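Can a machine fold and put away laundry yet?

Posted in Home & Small Shop

Sandra Pickering
I run the laundry side of a small guesthouse in Tusstead. Sheets and towels go out to a service, but guest clothes and staff uniforms we do ourselves, and in January that came to roughly 145 pieces a week. Washing and drying take care of themselves. The sorting, folding and putting in baskets is what eats my evenings. My nephew keeps telling me robots can do this now. Is there anything I could buy, or am I going to be folding for another ten years? I don't need it fast. If it ran overnight and got most of it right I'd be happy.

Derek Ackroyd
No. Save your money. My brother-in-law put down a deposit on one of those folding cabinets and never saw the cabinet or the deposit. Get a folding board and put the radio on.

Liv Åberg
I work on robot arms for handling clothes at a small outfit called Skuvside, so take this as coming from somebody who wants the answer to be yes. For a guesthouse the answer is still no, but it's closer than Derek makes it sound.

We practice in a mocked-up closet corner with a rail, a shelf, a couple of baskets and ordinary clothes.
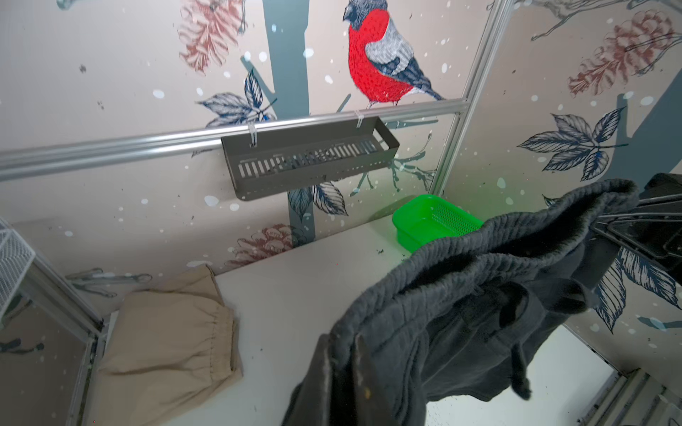 Dark fleece in the gripper, beige trousers folded on the white surface.

Picking up one item and moving it somewhere is the part that works fairly well. Fleece is easy because it's thick and the fingers get a good hold. The trouble with a heavy piece is that it hangs down and hides whatever is behind it, so a camera close to the gripper loses sight of the place the thing is supposed to go. A person just leans over a bit. The arm has to back off and look again, and that adds up when you have a whole load to get through.

Thin cotton trousers are harder. When a pair is folded, the waistband lies in two layers, and the arm has to decide whether it wants one layer or both. If it takes one, the fold opens up as soon as it lifts.

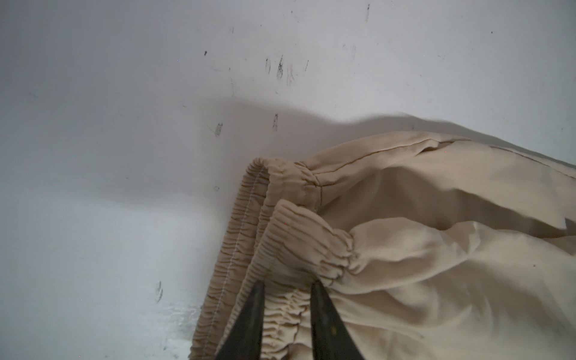

Elastic makes this worse. It stretches while you pull, then springs back when you let go, so the edge doesn't end up where you left it. We had a run of 9 tries on one pair where 4 came out neat enough that I'd put them on a shelf. The others weren't disasters, but you would have refolded them — and at that point you may as well have done it yourself.

Hems are kinder. They have a straight edge, and there's less bunching than at the waist. Even so, a grab at the corner can pull the cloth up into a twist, and setting it down flat again is a separate skill that the arm has to learn on its own.

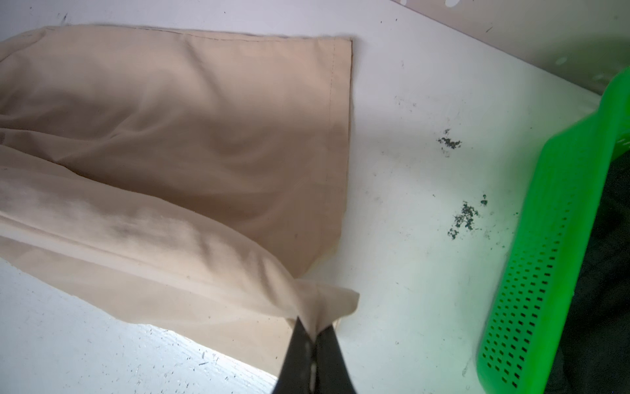
What I'd do in your place

Don't buy an arm. Look at the sorting first. If staff drop uniforms in one basket and guest clothes in another, you've taken out a chore that no machine at your size will do for you. Baskets with low sides are quicker for people too.

After that, ask whether the uniforms need folding. Hanging a top takes less time than folding it, and a plain rail costs very little. Keep the folding for guest clothes.

If you do go and see a demo, bring your own laundry. Bring something with elastic, something with a drawstring, and something dark. Ask them to leave it in a heap, and then watch a full basket go through without anybody reaching in. I've seen very good videos of a towel being folded, and a towel is about the easiest thing there is.

Sandra Pickering
Thank you, Liv, that's more than I expected. The uniforms are mostly polo shirts and I've never asked myself why we fold them. I'll try hangers. Would the Flarno machine my nephew mentioned be any different from an arm?

Liv Åberg
I haven't used it, so I can't say. Same test applies. Take the trousers.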